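In Defense of the Slow Breakfast

My grandmother had a rule that you could not leave her kitchen in the morning until you had sat down in it.

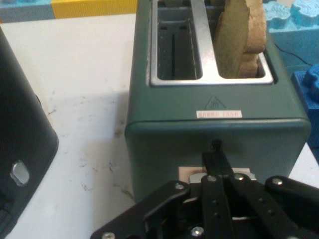

She didn't mind what you ate, or whether you ate much at all, but your backside had to touch a chair. I thought it was the silliest rule in the world when I was 10, with the school bus coming up the hill and my shoes still untied, and I have spent a good part of my adult life finding out how right she was.

I live in Arkow now, a town where you can buy breakfast in a cup, in a bar, in a pouch with a twist-off cap, and from a window you drive up to. I've tried all of them. For the three years that I worked over in Cloton I don't believe I ate one breakfast at a table, unless you count the fold-down tray on the commuter train, and I don't. I had a granola bar in one hand and my phone in the other, and by the middle of the morning I couldn't have told you whether I'd eaten or only meant to.

What changed things for me was a neighbor, Kristof Declercq, who moved in across the landing one May and invited me over for coffee at an hour when I was usually running for the door. I went to be polite. He had put out butter, a jar of plum jam, a plate of toast and two boiled eggs, and he talked for a good long while about his brother's boat and the price of paint. Nothing he said was important. I got to work late, and I was in a better mood that day than I had been in weeks (my boss remarked on it, and she isn't a woman who remarks on things).

Now, I know perfectly well what people will say, because my friend Thijs Jacobs has already said it to me, more than once and with some heat. Thijs has twin boys and a shift that starts before sunup, and he says that a slow breakfast is a luxury for folks with quiet homes and kind bosses. He has a point, and I don't want to wave it away. If your morning is a fire drill, the last thing you need is somebody like me telling you to light a candle and poach something.

But I'm not asking for an hour, and I'm certainly not asking for poaching! I'm asking for a chair. Toast is fine. Cold cereal is fine, and so is last night's rice with an egg on it, which I eat far more often than I'd admit to my grandmother. Even Thijs, when I pushed him, said that on his days off he sits with the boys while they argue over the crusts, and that he looks forward to it all week. Well, there you are, I told him, and he changed the subject to football.

I do think employers could help. There's a small printing shop near me, Wuyts, that opens a little later than it used to and closes a little later too, and the fellow at the counter tells me the staff wouldn't trade it back for anything. Schools might think about it as well. We ask children to be bright and ready at an hour when most grown-ups can barely find the milk, and then we wonder why they're cross.

In the meantime I keep my grandmother's rule as well as I can. Some mornings I fail at it and end up eating over the sink like a raccoon. Most mornings, though, I pull out the chair by the window, put my phone in the other room, and stay there until the coffee is gone.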